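Kubiak Hall – Stage and Load-In Safety Checklist
Show: Prarkance, with Jumham opening
Inspection date: June 16, 2026
Room: Huron Room, capacity 800
Completed before sound check. Items marked FOLLOW UP must be closed before doors.
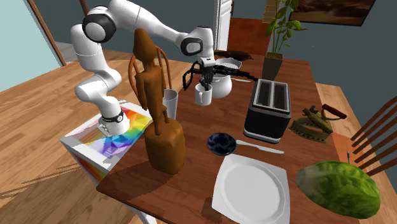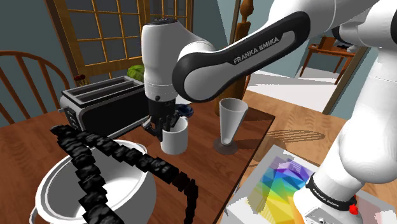
White mug at the table, two views.

STAGE DECK
1. Deck level, no gaps between sections – OK
2. Edge tape visible from the drummer's side – FOLLOW UP. Tape is worn through on the upstage left corner. Replace the full run, don't patch.
3. Drum riser locked and wheels chocked – OK
4. Stairs and handrail, stage right – OK
5. Stairs and handrail, stage left – OK. Rail was loose in November and has stayed tight after the new bolts.

POWER
6. Distro box closed and labeled – OK
7. Backline circuits separate from lighting – OK
8. Cable runs ramped or taped at crossings – FOLLOW UP. Bass rig feed crosses the monitor desk path with no ramp.
9. Guitar amps grounded, no lifted plugs – OK. Jumham brought one older tube head with a two-prong cord. It was pulled and they will use the house amp.

OVERHEAD
10. Safety cables on all fixtures – FOLLOW UP. 24 fixtures hung, one on the rear truss has no cable.
11. Speaker hangs inspected, shackles moused – OK
12. Banner for Prarkance flame certificate on file – OK

SOUND LEVELS
13. Ear plugs stocked at both bars – OK
14. Limiter set on main system – OK. Both bands were told the setting by email. Prarkance asked for more low end and were told no.

CROWD AREA
15. Barricade pinned, 63 feet across – OK
16. Exits clear and lit – OK, but merch cases were stacked near the east door during load-in. Moved while we were there.
17. Fire extinguishers in date – OK. 19 checked, including the one behind the drum storage.
18. First aid kit at front of house – FOLLOW UP. Out of cold packs.

Comments
Load-in ran late and the deck was checked with cases still on it. Look at items 1 and 3 again once the gear is set. No pyro on this show, and fog is water-based only.

Recheck of follow-up items: before doors, with the stage manager present.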